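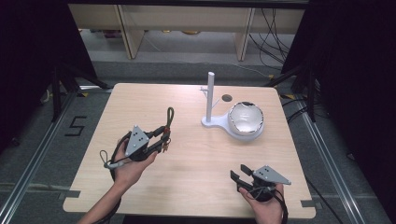

February, notebook 11, 9:40 a.m.

Hide glue vs. fish glue on the Tamihana veneer, second round. Reinaldo Vasconcelos asked for numbers before he commits the Sultell cabinet doors to either one, so this is a repeat of the January set with the glue weighed properly.

Stock: offcuts of the same maple veneer batch, 0.6 mm, on birch ply cores. Cores sanded to 120 and wiped down, no toothing plane this time. Last round the toothed cores hid most of the difference between glues and I would like to see it.

Hide glue is the 135 gram strength, soaked overnight, held at 60 C in the pot. Mixed 1 to 1.8 by weight. A skin formed twice before I remembered the lid. Fish glue straight from the bottle, shop temperature, which was 17 C at the start and 19 C by lunch.

Panels 1 to 6 hide, 7 to 12 fish. Spread by brush, one face only, four minutes open time for the fish and as close to none as I could manage for the hide. Panel 3 got away from me - gelled along one long side before the caul was down. I warmed it with the iron and pressed it anyway, but it should not be averaged with the others.

1:15 p.m.

All twelve in the press. Marlene Mendonça pointed out that the gauge on the left screw has been reading high, and she is right, it sits above zero with nothing under it. Treated the pressure as equal across the batch and left the absolute value blank. Someone should order a gauge. The Jesivau catalog has one with the right thread.

Next morning, 8:20 a.m.

Out of the press after 19 hours. Knuckle tap over every panel, chalk on anything hollow.

1, 2, 4, 5, 6: sound.
3: hollow strip on the gelled side, 40 mm at the widest.
7, 8, 9, 10, 12: sound.
11: one blister near a corner, size of a dime. Slit, glue worked in, clamped again.

Bleed-through is worse on the fish panels. It scrapes off clean but it takes the stain unevenly, and on 8 the patch still shows after scraping to bare wood. Hide glue squeeze-out came up with warm water and a rag.

Peel strips cut from 2, 5, 9 and 12, 25 mm wide. First pull on strip 2 slipped in the jaws at 493 and I threw out the reading. Lined the jaws with sandpaper, no slips after that. Wood failure on all four, none in the glue line, so the peel test does not separate them.

Still open: humidity. Two of each go in the damp box with the Unwood samples, the rest stay on the rack by the door. Panel 3 goes in too, for curiosity. Check cupping with the straightedge after a week, then again at three.

Brushes are soaking in the gray bucket. Please leave the pot off.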